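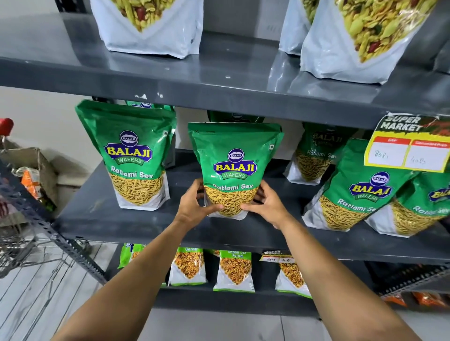 Ratlami Sev, middle shelf.

I have been keeping a written grocery list for 16 months now, the same small notebook the whole time, and I said I would write up how it has gone.

It started when we moved to the apartment over the hardware store. The kitchen has one cabinet and a refrigerator that comes up to my chest. At the old place I shopped once every two weeks and filled the car. That stopped working right away. The first month I threw out most of a bag of spinach and a whole cabbage.

Now I go twice a week, on foot, with one bag. The list has two columns. The left one is for things we are out of. The right one is for things we will be out of before the next trip. Sille Ravn gave me that idea. She does it on her phone, but I lose track of anything I put on mine.

Meals get planned after the shopping. I tried it the other way and kept going back out for one onion.
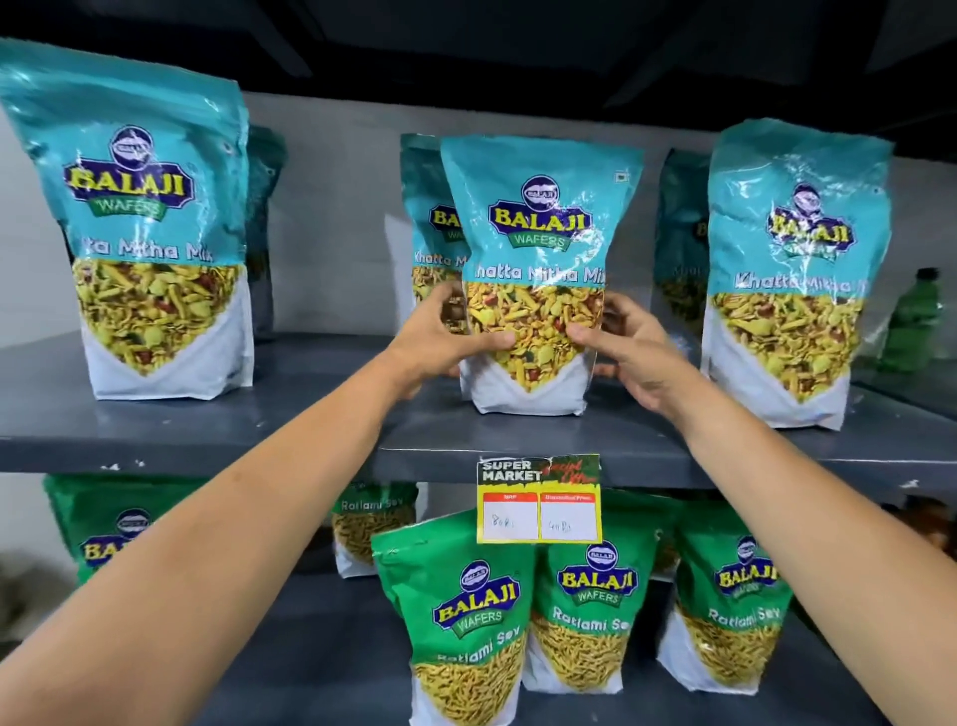

Balaji Wafers, snack aisle.

Snacks have their own line at the bottom of the page, and the line holds one item. Min-kyu thinks this is too strict. He buys his own and keeps them in his desk drawer.

The spending has come down, about 800 over the first year compared with the year before. Some of that is the walking. I won't carry a case of soda up the hill, so we mostly quit buying it. 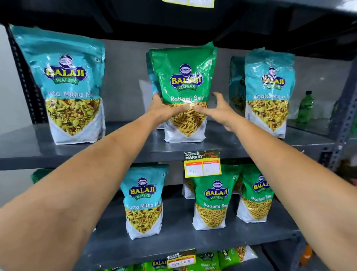
What I still get wrong is rice and oil. They run out slowly and I never write them in the right-hand column in time. In August I cooked with butter for four days. I have started putting a strip of tape on the oil bottle at the quarter mark, and when the oil gets down to the tape it goes on the list. I haven't worked out anything for the rice.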